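Kelteslow bench automation program

The Kelteslow bench automation program is a workplace automation project at Hevmont, a contract packing and assembly firm. It covers the introduction of robot arms to table-based handling work and the collection of training data by the firm's own staff. The arms and their control software are supplied by Tedora. The program takes its name from the Kelteslow site, where 173 people are employed, 45 of them in bench handling jobs.

Bench handling at Kelteslow consists of picking small parts from trays, placing them in order on a table, and packing them in cartons. Before the program the work was done entirely by hand on rotating shifts. Product runs are short and the layout of a bench may change several times in one shift, which made fixed automation costly to set up. An earlier plan to install a conveyor and a fixed pick station was dropped after a trial.

Background

Tedora's system does not rely on a separate written program for each product. A control model is trained on recordings of people carrying out a task with a hand-held gripper, a two-fingered tool fitted with a camera. The operator opens and closes the fingers by hand while the camera records their position relative to the work surface. The arm is then run with fingers of the same shape.

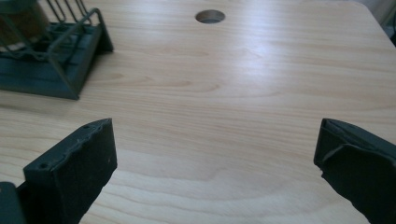 Recording is scheduled as a job in its own right and appears on the shift plan alongside packing and inspection. Operators are drawn from the bench handling group. The usual block is 92 minutes, made up of recorded attempts and the time needed to reset the table between them. Operators may not be assigned two blocks in a row. This limit was added in November of the first year, following complaints of wrist strain and stiff shoulders.

Each attempt has a start position, a task portion and an end position. In the start position the fingers are held open above the table. Attempts in which the fingers leave the camera view, or in which the tool is put down early, are marked for review and may be discarded. Operators can mark their own attempts as faulty without giving a cause.

Work surface and tool

The program uses ordinary tables in place of a dedicated test cell. Patterned and reflective surfaces are accepted on the grounds that the arms will later meet the same conditions. Changes in glare during the day are logged only where they affect a full block. 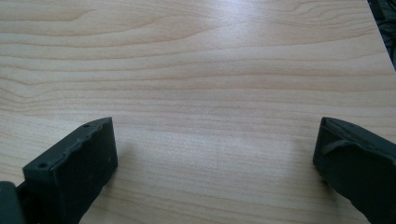
Open gripper fingers above a bare table surface with a wood-grain pattern.

The finger pads are treated as consumable parts. Their edges suffer most, mainly through contact with the table and with the rims of trays. Pads were at first replaced only on failure. This led to disputes over attempts recorded with worn pads, as operators held that a poor grip was being counted against them. A pad check at the start of each block was later added to the work instruction. It covers four points:

Outer layer: tears, lifted strips or exposed backing.
Upper edge: chips and uneven areas.
Fasteners: seating and tightness.
Finger travel: full opening and full closing without binding.

Wear does not by itself take a tool out of use. A pad with surface damage may stay in service for tasks in which the fingers are not required to hold thin parts. The operator records the condition and the shift lead decides – a division of duties that remains a point of disagreement between the staff group and management.
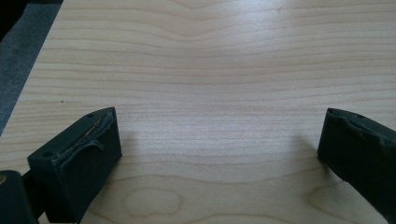
Replacement pads are kept in the tool store and issued against a signature. The store is closed between 6 p.m. and 6 a.m., and late-shift operators have reported working full blocks with pads they would have changed. A small stock was later placed at the benches. Pad use rose in the following period, and the firm attributed the rise to changes that had previously been put off.

Effects on jobs

No bench handling posts were removed in the first phase of the program. The firm undertook not to make dismissals linked to the arms during that phase, and posts left vacant by retirement were not filled. The staff group has described the second practice as a reduction by other means. Management has described it as normal planning.

The content of the jobs changed more than their number. Packing time per person fell, while time spent on recording, tray loading and clearing stopped arms increased. Staff who had worked mainly by feel and habit were asked to repeat a motion in a set way, with pauses between attempts. Some preferred this to packing. Others found the resets tedious and asked to be taken off the recording list, which the firm allows after one completed training course.

Sarahí Cisneros, a former bench operator, was appointed recording lead for the site. The post includes training new operators, reviewing marked attempts and reporting tool faults to Tedora. It is paid one grade above bench handling. A second post at the same grade was created for the late shift.

Pay for recording work was the main subject of talks between the firm and the staff group. Bench staff had received a piece-rate supplement for packing, and operators on recording blocks lost it. Under the present agreement they receive a flat supplement equal to their average over the previous quarter. Rejected attempts do not reduce it.
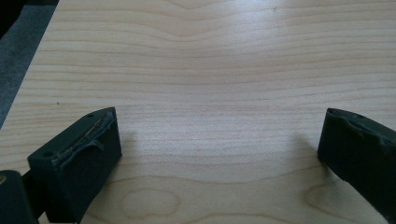 Data and privacy

The gripper camera faces the work surface, but hands, sleeves and parts of the room can enter the view. Recordings are stored under a block number, and the list linking block numbers to operators is held on site. Tedora receives the recordings without the list. Sound is not recorded.

The agreement bars the use of recordings for performance review. It does not bar the use of totals, such as the number of attempts in a block, and the staff group has asked for this to be changed. In the first year 152 blocks were withdrawn from the training set at the request of the operators who made them.

Review

An outside review was carried out by the consulting firm Pavliuk. It found that the arms were suited to steady runs of rigid parts and that manual packing remained quicker where products changed often. It also noted that stoppages tended to fall on the same few people, namely those most familiar with the tool, and that this work did not appear in the shift plan.

Pavliuk recommended that clearing stopped arms be listed as a task with its own time allowance, that recording blocks be shortened on late shifts, and that pad checks be done by two people. Hevmont adopted the first of these. The second was under trial at the time of the report, and the third was declined on grounds of staffing.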